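Clostia Aso Overshirt, Recycled Cotton Twill

Color: Slate, Rust, Undyed
Sizes: XS to XXL
Item no. 642

The Aso is a midweight overshirt made for wearing over a T-shirt in spring or under a coat in November. The cloth is a twill woven from recycled cotton, mostly cutting-room scraps that would otherwise be shredded for filling. The scraps are sorted by color before they are spun, so Slate and Rust need only a light top-up dye. Undyed gets no dye at all and varies a little from one roll to the next.

Kenji Baptiste drew the pattern. He moved the side seams forward and put the hand pockets inside them, which leaves the front flat apart from one chest pocket. The collar is small and stays down without buttons. The cuffs have two button positions.

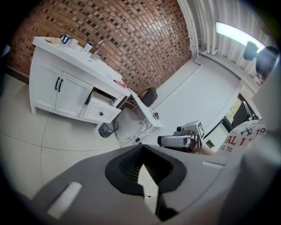 Does the overshirt shrink?

Expect a little shrinkage in the first wash, mainly in the sleeves. We cut the sleeves long to allow for it. If you are between sizes and like a loose fit, take the larger one.

Fabric and trims

Shell: recycled cotton twill with 33 percent new organic cotton, added for strength
Pocket bags: recycled cotton poplin
Thread: recycled polyester
Buttons: corozo nut, sewn through, with one spare inside the left seam
Labels: woven cotton, stitched on two sides so they can be unpicked

The twill comes from the Dvorak mill and the sewing is done at Temivari, a workshop we have used since our first shirts. Each batch is some 126 pieces per color. When a color sells out we wait until there is enough sorted scrap to spin more, and that can take a few months. The next batch of Rust is due in on 5th July.

Care

Wash cold, inside out, with similar colors. Use a mild liquid detergent and skip the softener, which leaves a coating on the cotton. Line dry if you can. A warm iron is fine on the shell, but keep it off the buttons.

Small marks on the cuffs and collar usually come out with plain bar soap and cool water. Rub the soap in with your fingers, leave it for 10 minutes and rinse before washing as normal.

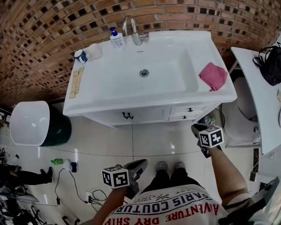
For oil or grease, use a drop of dish soap instead and wash the shirt the same day. Do not use bleach on any of the colors, including Undyed, where it leaves yellow patches.

Repairs and returns

Seams and buttons are repaired free for as long as you own the shirt. Worn elbows can be patched in matching twill for a flat fee. Wash the shirt before you send it and put a note in the pocket saying what needs fixing.

Unworn shirts can be returned for a refund or exchanged for another size. Shirts you no longer want can come back too, in any condition. Wearable ones are mended and sold in our seconds section, and the rest go to be sorted for spinning.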